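From: Bartosz Głowacki
To: gripper-users
Subject: Re: [gripper-users] Tapered fingers on the Grelden wrist

Mhairi Munro wrote:
> Has anyone run the tapered Ullard fingers on round items?
> Ours are fine on plate rims. I would like wrist camera
> views before I order a second pair.

Wrist views from the apple and bowl setup: 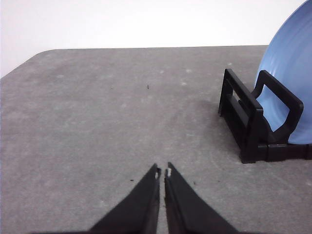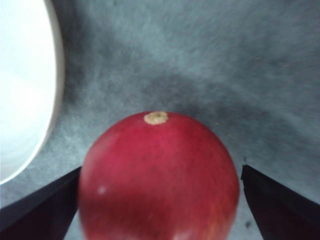
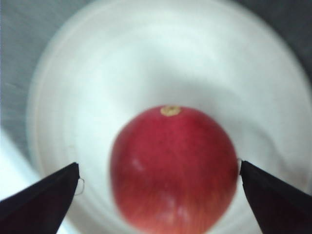 Settings were the stock Sturkley controller, force limit at 40 percent, camera on the short bracket. I ran 44 cycles in September and lost 3 apples, all on the approach. Opening wider before descent helps more than adding force.

The short bracket keeps both fingertips in view but focus is soft at grasp distance. Maksym has the long bracket and may be able to compare. I have not tried plates with these fingers, so I can't confirm your rim results.

Mhairi, which firmware are you on? Version 2 ignores the force limit on release.

Bartosz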